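# Gripper comparison, weekly review - minutes

Tuesday, 10:30, bench room 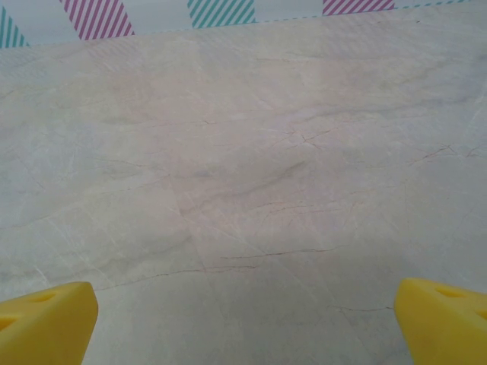
*Item 2. Wrist camera view, yellow fingers on the marble-pattern surface, no part in grasp.*

**Present:** Denise Lockwood (chair), Darren Fairclough, Chelsea Pickering, Reece Haworth
**Apologies:** Jamie Naylor
**Minutes:** CP

## 1. Previous actions

- DF has replaced the cable clamp on the Kekton arm. Closed.
- RH to send the revised force log format to Rurkell. Not done, carried over.
- JN's note on the Drallex controller was circulated before the meeting. Taken under item 4.

## 2. Wrist camera

RH went through the wrist camera view. Both fingertips are visible, one in each lower corner, with the area between them unobstructed. DL asked that the mount position be kept as it is for the rest of the comparison. Agreed.

CP raised the work surface. The veins and thin reddish-brown lines in the pattern are the kind of detail the edge detector picks up as part outlines. The teal and magenta striped shapes on the white strip also reflect weakly in the surface just below it. DF said reflections matter more than the veins, as they will shift with the wrist and the veins will not. RH disagreed - in his trials the false edges came mostly from the thin lines. Left open until both cases have been logged separately.

DL asked whether a plain gray mat would settle it. CP said yes for the comparison, but the customer's counters are patterned and the problem would come back at site. Decision: run both grippers on the patterned surface first, then repeat on the mat.

## 3. Finger comparison

Two finger sets remain under test: the yellow set and the Bouzid set. The yellow set has a blunt, rounded tip. DF reported that it centers round parts well but has trouble getting under flat ones. The Bouzid set does better on flat parts and worse on anything that rolls.

RH noted that the yellow set was run at 68 percent closing speed and the Bouzid set at full speed, so the cycle times in last week's sheet should not be compared. The sheet is to be marked as superseded. DL asked for both sets to be rerun at 68 percent with the same part tray and the same start pose.

CP asked whether the recesses in the upper face of the yellow fingers collect dust. DF has not checked. He will look at them when the fingers are next off the arm.

## 4. Controller

JN's note reports that the Drallex controller drops the gripper status message when the camera stream is restarted during a move. The fault is logged as ticket 3147. It has been seen on 7 occasions, all with the older firmware. DF proposed updating before the reruns. DL preferred to finish the reruns on the current firmware and update afterwards, so that the two finger sets are tested under the same conditions. Agreed.

Until then the stream is not to be restarted with the arm in motion.

## 5. Actions

| Action | Owner |
|---|---|
| Send force log format to Rurkell | RH |
| Log vein and reflection false edges separately | RH |
| Obtain plain gray mat | CP |
| Mark last week's cycle time sheet as superseded | CP |
| Rerun both finger sets at 68 percent | DF |
| Check recesses on yellow fingers | DF |
| Firmware update after reruns, retest ticket 3147 | JN |

## 6. Any other business

DF asked for the bench to be left clear overnight during the reruns. Next meeting same time next week, JN to chair item 4.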